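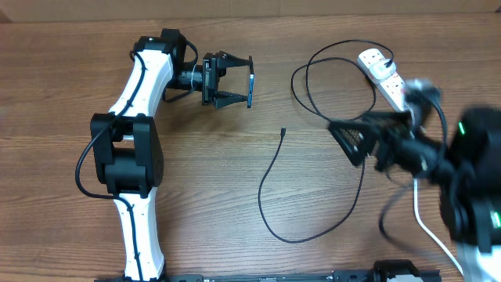
Can we claim the spare gripper against the maintenance budget instead of the capital one?
Lalit's ruling is that spares go to maintenance if they're ordered on their own, and to capital if they turn up on the same invoice as an arm. Order it separately.

Ticket: second two-arm bench, Mevivdale
Opened by: Orlando Taipe
Status: waiting on finance

Orlando Taipe, Aug 15, 2022
The quote from Sydorenko is back. 2,875 for the pair of arms, no rail, no power supplies, freight extra. The rail is a separate line, apparently for customers who prefer their robots to roam. Could purchasing please ask for one price that includes everything needed to switch the thing on?

Kanchan Pal
Asked. They'll do a bundle, but it's good for 30 days and the approval form alone takes longer than that. I've put the form in anyway. Also, the form wants a "colour" for the equipment and won't save without one. I wrote black.

Orlando Taipe
Fine by me. While we're at it, please add cabling to the budget. On the first bench we planned for the arms and the grippers and then sent someone to the shops for everything between them and the wall. I'd like clips, decent leads and a power board with individual switches on the list from the start, because reaching past two arms to find the right plug gets old by morning tea.
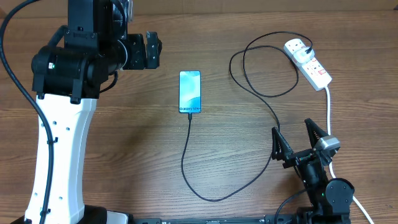 The phone charging task needs its own line too. Phones, chargers and spare leads have been coming out of stationery, where they sit between the whiteboard markers and the good biscuits. Leads wear out. Chargers walk. I'd sooner have a small recurring amount than a fresh argument every March.

Lalit Rana
Recurring is fine under 2,000 a year. Over that it goes to Viera.

Orlando Taipe
It'll be under. Asik wants 49 each for the leads, so I'll be buying them elsewhere.

Viera Tóth
I've been copied in on something that isn't coming to me. Please confirm bench space at Plotley before anyone signs - the last delivery spent a fortnight in my office.

Kanchan Pal
Space request lodged. Bundle quote attached, rail included. Freight still extra.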